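Packaging (retail)

Retail packaging is the box, tray, bag or wrapper in which a product is sold to the public. It differs from transport packaging, which protects many units during a journey and is usually removed before the goods reach the shelf.

History

In Isonport, shopkeepers sold most dry goods by weight until the port received its first carton works, Bindmont. The works made plain folding boxes for tea and soap. Printed boxes came later, when shops began to let customers choose goods by themselves.
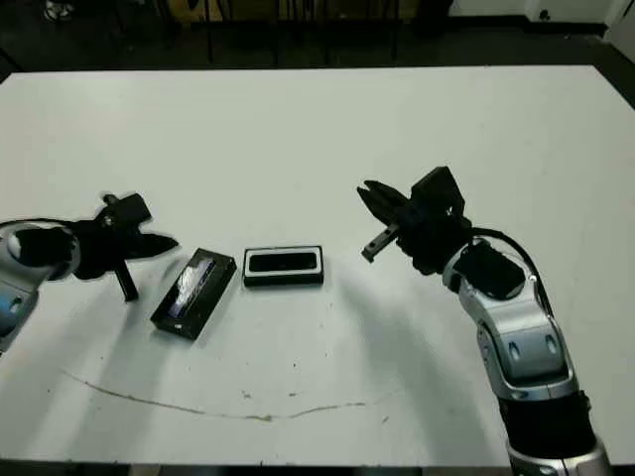
Folding cartons are cut from one sheet and glued along a single side. They are delivered flat to the packer, and this saves much space in the store room. Dark colours became popular for small goods of higher price, and black rectangular boxes stand out well on a pale surface such as a white table. The disadvantage is that dark ink shows every mark of handling, so it is often covered with a clear film.

Materials

Cartonboard is the most common material. Its weight is given in grams per square metre, and the grade used at Bindmont for small cartons was 338. A heavier board resists pressure better but is more difficult to fold, and it can crack along the crease when the air is dry. 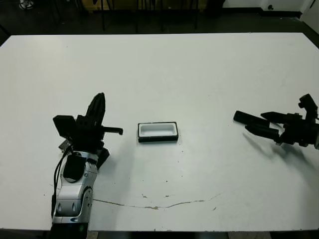
The crease must therefore be pressed into the board before folding. At Bindmont the sheets rested for 30 hours after printing, and only then went to the creasing press. The Laven company shortened this time to 11 hours with a different ink, but its boxes had a stronger smell and were not accepted for food.

Wear and reuse

Film-covered boxes age in a different way from plain ones. The film can come loose at the corners, and the board under it becomes soft. Paper mills take such boxes only in limited quantity, as the film has to be separated from the fibre.

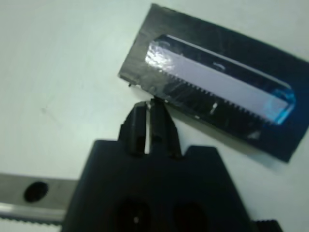 Loukia Drakos disagreed with the mills on this point and wrote that a thin film causes less trouble in the pulping tank than the glue does. Her study compared 3 glues from the supplier Massawe, and one of them left no lumps in the pulp. Jeptoo Rweyemamu repeated the test in September with thicker board and obtained a weaker result.

See also: Folding carton, Shelf display, Paper recycling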